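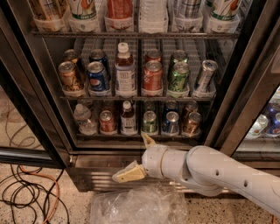

**CERVANTES, December** — Pendo Mfaume would like everyone to stop asking her who the Ferryman's father is. She'll talk about anything else. The music, the fog, the save bug. Not the father.

"I get it in my inbox, I get it at the dentist," she says. "Somebody typed it into the support form for refunds. Just that. Who is his dad. No order number."

Mfaume is lead writer on *Mutetti*, the small horror game from Rilport that came out with almost no advertising and now has a fan wiki longer than its own script. If you haven't played: you're a night clerk in a ferry terminal. The boats have stopped. One keeps coming anyway. The Ferryman stands on the deck and each night he's a bit closer to the ramp. That's the whole game, pretty much, plus a lot of reading other people's mail.

We talked for most of an afternoon. Notes below are tidied a little, not much.

## Where he came from

The Ferryman wasn't meant to be the villain. In the first version there wasn't one. Jaqueline Huerta, who does the art, had drawn a figure for scale, so the team could tell how big the boat was.

"Jaqueline put a gray man on the deck. No face, a placeholder. And every person who tested it asked about the gray man. They didn't ask about the plot, and I had eleven pages of plot by then. Good plot! There was a will."

The will is gone. So is a sister, a lighthouse and a whole chapter set in a school. Mfaume says she was mad for a week or so and then started writing letters addressed to him instead.

Those letters are what players found first. They turn up in the terminal's lost property drawer, and they don't agree. In one he's a pilot who drowned. In another he's a thing the company bought. One's signed by his wife, one by a different wife.

"People say it's a plot hole. It's mail. People lie in the mail."

I asked if she knows which letter is true. She does. Hanne Salminen, who programs the game and was eating lunch at the next desk, said she doesn't and has asked not to be told.

"I play it at home," Salminen said. "Leave me alone."

## The Asness theory

OK so, the big one. For anybody who hasn't been on the forums: Asness is a name that shows up two times in the game. Once on a timetable behind the counter, once scratched in the underside of the bench in the waiting room, which you can only see if you drop your keys and crouch for them. From those two a very large number of people have decided that Asness is the Ferryman's real name, or his father, or the player. There are charts.

Mfaume laughs when I bring up the charts. Has she read them?

"All of them. Some of them are better than what we've got. There was one where the boat is Asness, the actual boat, and he's only sort of the boat's hand. I went very quiet reading that one."

So is it right?

"No. I'm sorry. I liked it though."

She will say this much. The timetable was a real clue, put there on purpose. The bench wasn't. Tiburcio Chávez, who builds the rooms, needed some letters to scratch in there and copied a word off the wall behind the counter. He told her three months after release.

"He came over and stood by my desk and said, you know the bench. And I said, the bench is wonderful, how did you think of it. And he just kept standing there."

They left it in. There was talk of patching it out and Mfaume voted no. Her feeling is that once forty thousand words have been written about a bench, the bench has it's own rights. 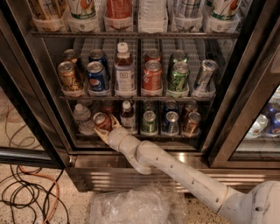 ## Endings, and the missing one

*Mutetti* has eighteen endings on the list in the menu. Most are short. You go home. You don't go home. You let him in and he sits down and the credits roll over the two of you sitting there, which is the one I got and didn't sleep much after.

The menu has a nineteenth line, blank, no number next to it. Fans have been digging at that since the first weekend. Is it real?

Long pause.

"It's a line," she says.

Salminen, from next desk: "It's a line."

Fine. What about the fan who claimed to get it by leaving the game running until the clock in the terminal went around twice?

"He got a crash," Salminen says. "A nice one. The fog goes pink. We fixed it and I got angry letters, so now there's an option in the settings to have it back."

(It's under Display, near the bottom. I checked.)

Mfaume does get a bit more serious about endings. She doesn't like it when a game keeps its real one behind a pile of chores, and she's grumpy about being thought of as somebody who'd do that. "If you let the phone ring and go home on the first night, you finished it. That's a proper ending. I worked hard on that one, it's got the best line in the game and most people skip past it to get to the boat."

She wouldn't say the line. I went back and looked. It's the vending guy's voicemail, and yes, it's very good.

## On being explained

There are by now a lot of videos with titles along the lines of Ferryman Explained. Conall Ó Néill, who voices him — all breathing, one word, recorded in a closet with coats in it — watches them on the train. Mfaume can't.

"It's a funny feeling. A very sure voice telling you your own thing. And sometimes he says we took it from some folk tale and I look up the tale and it's great, and I'd never heard of it."

Does she wish people would leave it alone?

No, she says, fast. She grew up on this stuff. She had a notebook for a game about a haunted mall, drew maps, got all of it wrong. Her cousin had a rival notebook. They didn't speak one summer over who a clown was.

"And then the sequel came out and told us. A man in a coat walks in and tells you, it's four minutes long. And I closed the notebook. I remember doing it. So I'm careful about men in coats."

Which gets to the sequel question. Rilport has said there's something in the works and hasn't said what. Mfaume says it's set in the same town, daytime, and that you never see the water. Chávez is building a bus station. There may be benches. He's been told to write down everything he scratches on anything.

The Ferryman?

"He isn't in it. Somebody's going to find him in it anyway, in a window or a coat rack or something, and I'll have to go and look, and I bet it'll be pretty convincing."

And the father?

She put her jacket on. I got as far as the elevator with her and asked again, and she said the answer's in the second letter if you read the postmark, then said she was kidding, then the doors closed. I've read the postmark. It's a smudge. I'm on my fourth screenshot of it.

*Mutetti is out now. The patch with the pink fog is free.*
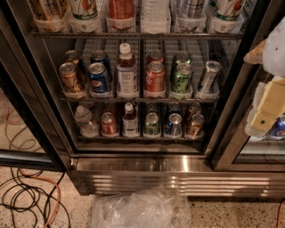 *Cans and bottles in the cooler.*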